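Home Archive Reading About Contact

The coffee ledger

2022-12-04

In January I decided to write down every cup of coffee I paid for this year. I had read an article about a man who tracked his sleep and was now insufferable, and I thought I could manage the insufferable part with less equipment. A small notebook went into my coat pocket. I bought it at the register at Nenance, the coffee place under my office, so the first line in the book about saving money on coffee is a notebook.

I'll give you the total now so you don't have to scroll for it. With four weeks to go I have spent $1325 on coffee I did not make myself. My sister said that was less than she expected. My sister should think about what that says.

The plan was never to quit. I want that on the record. People who quit coffee talk about the mornings, how clear they are, how the light comes in, and I have no interest in seeing my mornings any more clearly than I do. I only wanted to know what I was doing. I write checks for the gas bill and I can tell you what the dentist charged me, but this other money was just leaving the house in my pocket and not coming back.

What the notebook showed, by March or so, was that I don't buy coffee when I'm tired. I buy it when I've been asked for something. There's a little margin on each page where I wrote the reason, and the reasons go: "budget call," "before budget call," "Mom's insurance," "reply to landlord," "budget call moved to Thursday." On days when I'd slept four hours and nobody wanted anything from me, I got by fine on the stuff from the kitchen.

The stuff from the kitchen deserves a paragraph. We have a Gotis machine at work that makes 11 drinks, according to the buttons, and one drink, according to anyone with a tongue. The hot chocolate tastes a bit like the coffee. The coffee tastes a bit like the hot chocolate. There's a button for tomato soup that has been taped over as long as I've worked there, and I've come to believe this is where the flavor goes. It's free, though, and it hums in a way I find companionable. 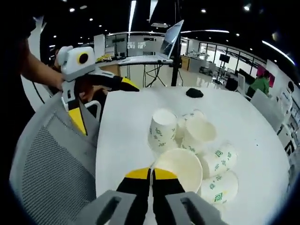 Paper cups, the kind with the green leaves on them.

I had a real mug there for a while. It was a good one, brown, heavy, a chip in the handle where my thumb went. It lived on the second shelf and one Monday it didn't. I sent a polite email. I sent a less polite email. In the end I went back to paper like everybody else, and now I feel bad about the planet several times a day in addition to the other things I feel bad about.

About a third of the way through the year I did try making my own. This is the chapter everyone likes to give advice on, so let me save you the trouble of writing in. I own a grinder. I own a scale. I own a kettle with a neck like a heron, and I weighed out 30 grams of beans every morning for seven weeks, as instructed by a video from a young man in an apron who never once blinked. The coffee was very good! It was better than Nenance, if I'm being fair to it. It also took so long that I started missing the 7:40 bus and getting the 7:55, which goes by way of the hospital and the mall and, as far as I can tell, the home of every person in the county who pays in coins. So I'd get to work late with an excellent coffee in me, feel guilty about being late, and go downstairs to buy a coffee.

The notebook has a very flat tone about this period. "Late. Latte." That's the whole entry, and there are nine of them in a row.

Shahram Heydari, who sits across from me, drinks tea, and he watched all of this the way you'd watch someone else's kid try to get a kite up. He brings the tea in from home in a steel flask and he has one cup at ten and one cup at three. I asked him if he ever wanted something in between. He thought it over properly, as he does with any question, and said that he sometimes wanted a sandwich. I've thought about that answer more than I've thought about some of my own relationships.

He did get me to try it. He gave me a tin of loose leaf from a shop in Mosoti, where his aunt lives, and told me to leave it in the pot until I'd forgotten about it, then remember. I'm good at the first half of that. For two weeks in August I was a tea person, and I was pleasant, and I used the word "fragrant" out loud in front of other adults. Then we had the quarterly budget call. 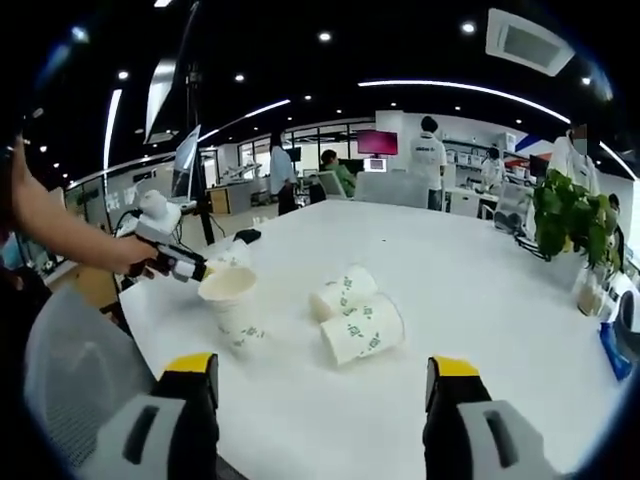 Anyway, the part I didn't see coming was how much of the money wasn't for me. I'd been writing down the totals and not what was in the bag, and when I went back through the receipts (I kept the receipts, in an envelope, this is who I am now) a good slice of them were for two. A cortado for the woman from accounts the week her dog died. A big drip with four sugars for the guy who came to fix the elevator and had been in the shaft since six. One that says only "Dad, decaf," from the afternoon we waited at the eye clinic and talked about gutters.

I can't get very worked up over those. I tried, for the sake of the exercise. I sat down with a calculator and worked out what I'd have by retirement if I had put all the Dad-decafs in an index fund, and the answer would buy a decent set of gutters.

What I can get worked up over is the size thing. At some point in the fall Nenance did away with the small. The medium became the small, the large became the medium, and the price stayed with the name instead of the cup, except that it also went up 30 cents. I asked the kid at the counter when this had happened and he said it had always been like that. He looked me right in the eye. I have a notebook, I told him. I have it in writing. He asked if I wanted room for milk.

So that's the year, more or less. I'm not going to do it again. I've switched to writing down what I read on the bus, and that's already worse, it's all the back of the same cereal coupon and the ads for Wudalex mattresses over the driver's head. I did put the coffee notebook in the drawer with the warranty cards and I'll probably add the last few weeks when I've got them. There's a budget call Tuesday.

Somebody please tell me where a person buys a brown mug. It doesn't have to have the chip.

Recent posts
- The 7:55, a complaint in several parts
- What my father knows about gutters
- 101 uses for a drawer full of warranty cards
- I own a scale now
- Soup, considered as a button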